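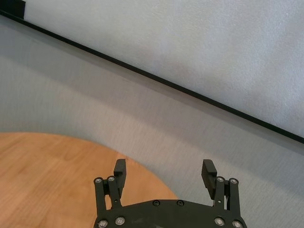 Grullmont subset, gray surface.

Juler Surfaces: data card

Last updated: Jul 26, 2022
Maintainer: Sqalli data group

Summary

Juler Surfaces is a collection of still images and short written notes about everyday work on flat household surfaces: setting things out, sorting, stacking, wiping down and putting away. The unit of record is a session. A session covers one surface and one activity from start to finish, and every image in it carries the same session key.

Subsets

Grullmont: gray surfaces. Plain finish, no pattern, used for all six activity types.
Eltden: patterned and wood-grain surfaces. Used for sorting and stacking only. Added in October of last year.

The two subsets share one label list and one folder layout. They can be loaded together or separately.

Activity types

set_out: items are placed on a surface that starts clear
sort: items are grouped by kind or by size
stack: items are placed on top of each other
move: items go from one part of the surface to another
wipe: the surface is cleaned with a cloth
put_away: items are taken off the surface and stored

A session has exactly one activity type. Where a person setting up a session had to clear the surface first, that part is left out of the record.

Folder layout

sessions/ has one folder per session, named by session key
notes/ has one plain text file per session
labels.csv has one row per image
surfaces.csv has one row per surface
CHANGES.txt lists edits by version

Columns in labels.csv

session: session key
index: order of the image within the session
surface: key into surfaces.csv
activity: one of the names listed under Activity types
phase: start, middle or end
items: item names separated by semicolons, may be blank

The items column is filled in from the notes, so it lists what was used in the session as a whole. An item named there may be out of view in a given image. Do not use this column as a per-image object label.

Columns in surfaces.csv

surface: surface key
subset: grullmont or eltden
color: one word
pattern: none, grain, print
finish: matte, gloss, unknown

Color is entered by eye under room lighting. Gray covers everything from light to dark. Finish is set to unknown wherever two labelers disagreed.

Split

Sessions are divided 70 percent train and 30 percent test. The split is made by surface, and no surface key appears on both sides. There is no separate validation set. Users who need one should hold out whole surfaces from the train side.

Known issues

Phase labels are uneven for wipe sessions. Labelers used middle for nearly everything between the first and last image.
Gray surfaces with a matte finish give few edges to align on. Automatic cropping often fails in the Grullmont subset and is turned off by default.
Item names are not fully normalized. "Cup" and "mug" both occur.
Some early notes files use tabs in place of spaces.

Version history

2: Eltden added, surfaces.csv split out from labels.csv, blank item entries allowed
1: Grullmont only

Terms of use

Research and teaching use. Redistributed copies must include this file and CHANGES.txt. Corrections to labels should give the session key and the image index.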